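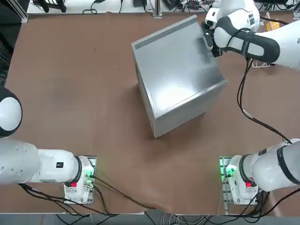

Ehab Ramadan

The procedure gave Isena four seconds to close the gripper and she used all of them. The fingers met the corner of the steel box just below the rolled rim. On the monitor the grip force rose, levelled off and held.

"Contact," she said, for the log.

Hegazy wrote it down. He had been told that the log would be kept by the software, and it was, but he kept a second one in pencil.

The task was called Turn. It was the third on the sheet, after Reach and Hold. The operator took the box by one corner and rotated it on the table until its long edges ran parallel to the near edge of the table. The box was not to be lifted. It was not to be pushed from the other side. An episode began with the gripper open and ended with the gripper open, and whatever happened between those two states was the lesson. The order was for 300 episodes. They were on number 200.

Isena drove from a chair behind a partition. Her right hand was in the leader, a light copy of the arm with no motors worth the name, and each joint she bent was bent again on the other side a fraction of a second later. The delay was constant. After the first day she had stopped noticing it at work and begun to notice it at home, where she would reach for the kettle and find that her hand had arrived early.

She pulled. The box did not turn. It slid towards her, squealed and stopped.

"Slip?" said Hegazy.

"No. Wrong centre."

She let the wrist come round two degrees and pulled again, this time along an arc. The far corner stayed where it was and the near one travelled. When the edges were parallel she waited for the reading to settle and opened the fingers.

"Keep or discard?"

"Keep."

"It has a mistake in it."

"It has a correction in it," she said. "Keep."

He marked it K and reset the box.

The rule about mistakes had come from Zenduvitz, who had set up the cell in August and then gone to another site. His notes were taped inside the cupboard door. Discard if the operator sneezes. Discard if the box leaves the table. Do not discard because you are embarrassed. The last one was underlined. Hegazy had read it as a joke for a week and then as an instruction.

At number 237 they changed over. Hegazy was slower in the leader and gripped it too hard, and the arm, which copied everything, approached the box with his stiffness in its elbow. He also had a habit Isena had never seen in anyone else. Before closing the fingers he touched the rim once, lightly, and withdrew, and only then took hold.

"What is that for?" she asked.

"What?"

"The tap."

He had not known about it. She played back the last nine episodes and showed him the force trace. There was a small peak in each, half a second before the real one.

"My father did that with pans," he said after a while. "To see if they were hot."

"The box isn't hot."

"No."

She looked at the cupboard door. There was no note that covered it. She wrote the episode numbers in the pencil log, put K against each and told him to carry on.

Training ran over the weekend. On Monday she loaded the policy, put the leader in its cradle and stood at the stop button with her palm above it, as the procedure required. Hegazy set the box down at an angle and stepped back behind the line.

The arm descended. It came in a little wide, as she did, and brought the wrist round late, as she did. Over the rim it paused.

It touched the steel once, lightly, and drew back.

Neither of them spoke. The fingers opened to full width, came down again and closed on the corner, and the box began to turn.

"Contact," said Hegazy, and looked for his pencil.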